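I drove out to the Wundbridge open day in March with one question, and it was the one my sister keeps asking me: can a robot tidy up after my kids yet? I'd read plenty of cheerful articles. I wanted to stand next to the thing and watch.

The building is an old carpet warehouse that now belongs to Nudarix, and the parking is terrible (go around the back, past the tire place, trust me). Coffee was free, the muffins went fast, and by 10 a.m. there was already a line for the demo room. Senan Tully took our group through. He's been there since it was two people and a space heater, and he talks so fast that I gave up on taking notes!

## The bag station

This was the one I'd come for. Two arms side by side on a rail, shopping bags on the floor in front of them, a lined trash bin within reach. Basically my hallway after a Saturday of errands, only with nicer wallpaper.

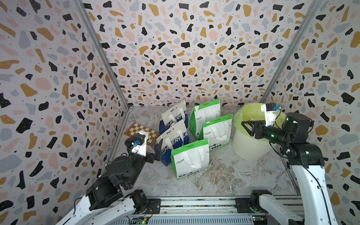

I asked Senan why bags, and he laughed and said because everyone thinks they're easy. A box keeps its shape when you grab it. A paper bag folds, leans on its neighbor, or swings around by one handle. My six-year-old has this figured out and the arms are still learning it. They've logged 2000 practice runs on bags alone, he told us, and a tidy-up can take up to 20 minutes on a bad day. I can do my hallway in one, grumbling included.

Still, I stayed way longer than I meant to. There's something very watchable about a gripper going after a flat sheet of paper - the kind of thing you or I would pick up without looking. A man behind me kept whispering "come on, come on" like it was a ball game.

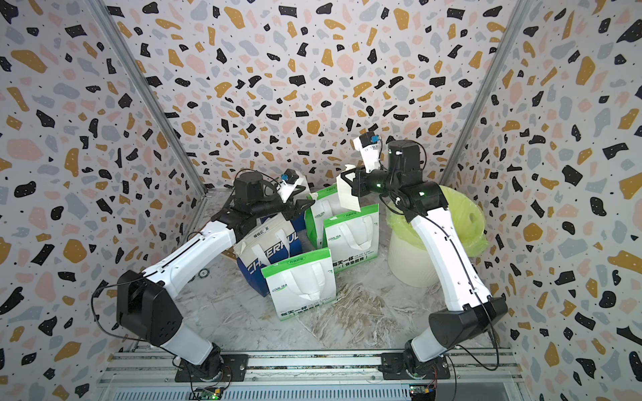 ## What I asked about my own house

Stairs? No. Laundry? Senan made a face. Picking up after a board game? Maybe the board, he said, but give them time on the pieces. What worries him most is two arms working close together over the same small patch of floor, so a lot of the team's effort goes into keeping them from getting in each other's way.

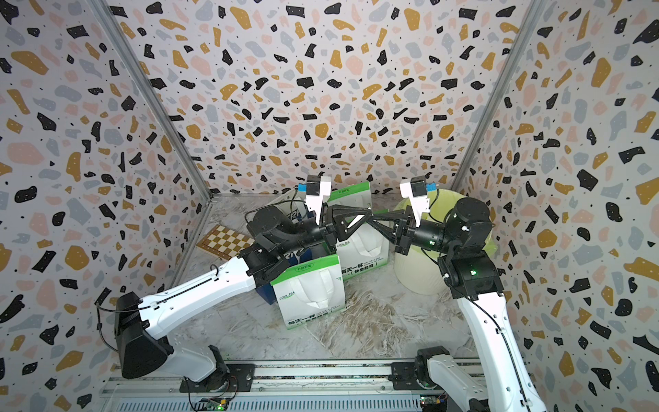 ## The shop-floor side

After lunch we got the talk from Echeverri, who packs orders for small stores and would love to hand off the bagging. They've looked at a system called Drindirex and decided to wait. The speaker put it pretty plainly: her packers do 60 orders an hour and they don't need anyone standing by to help. She'd take a slower machine for the night shift, though, if it could run alone.

So I told my sister not yet. She wants to come along next time anyway, mostly for the muffins.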